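Subject: Re: [floor-automation] Who does the resets once the arm is on its own?

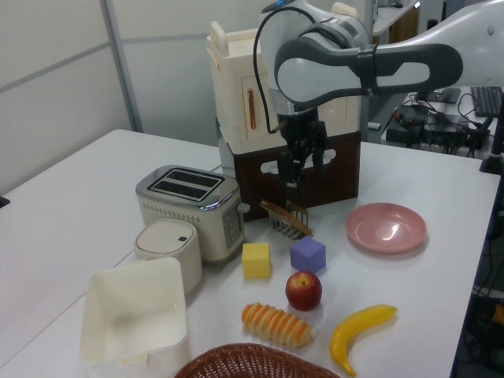

Uriel Cáceres
Bench lead, second shift, Stelteck
Thursday, June 30, 2022

On the question of who does the resets, from Stanciu:

> We are getting our first arm in the test room and management has told
> the four people who sort returns by hand that their work "will shift."
> Nobody has said to what. I have read the Skollov material and it talks
> about cycle times and nothing else. For those of you who already have
> one running, what do your people do all day now? Did you lose anyone?
> And who puts the stuff back on the table?

I can answer for our shop only. We have had arms on the sorting benches since January. The one at my bench works over a plain white table with a toaster, a toy cabinet, an open square bin, a pink plate and a handful of toy food and foam blocks. We set up and check on that before anything goes to the live line.

Resets are done by the operators. We tried giving them to one person per shift and it went badly. That person walked from bench to bench all night and everyone else waited. Now each operator resets their own bench, and the time is counted as work. Get that in writing before the arm arrives. At first our resets were booked as idle time and it made good people look slow.

What a day looks like: the operator lays out the objects, starts the run, watches, and writes down what went wrong. We do 30 runs, then a break away from the bench. The notes matter more than I expected. An apple and a banana are easy for a person to tell apart and pick up, and you stop thinking about it after your first hour. With the arm you have to write down which way the banana was lying, how close the purple block was to the rack, and whether the gripper came down straight. Some of our sorters liked this right away. Two didn't and asked to go back to packing, and they were allowed to.

We did not lose anyone to layoffs. We did lose one position, in that a man retired in the spring and was not replaced. I would call that a job gone, and I told the meeting so.

Pay is the part I'd push on. The sorters were on the hand rate. Bench work was posted as the same grade, although it now includes setup, checks and a written log. It took us 6 weeks to get it regraded. If your people are still on the old sheet when the arm is switched on, it will be harder to change.

A few smaller things:

Lifting is down. We used to move 400 totes a shift by hand and the wrist complaints were steady. There are fewer of those now. There are more complaints about necks and eyes, from standing and looking at one spot. Ask for stools and ask for them early. Ours came late and were the wrong height.

It is lonelier. On the old line you stood across from somebody. The benches face the wall, and for a while people hardly spoke before lunch. We turned two of the benches – facilities grumbled about the cables – and it helped.

Stopping has to be allowed. Anyone at a bench can stop the arm without asking, and no one gets a talk about it afterward. We had to repeat that to the supervisors more than to the operators.

On the Skollov numbers, I wouldn't plan around them. We were told 3850 picks a shift and have never seen it. Our count goes up and down with the mix, and with how the objects are laid out.

If it would help, I can send the log sheet we use and the wording of the regrade. Doltel asked for the same thing, so it's already cleaned up. I'm on nights through next week and will answer in the afternoons.

Uriel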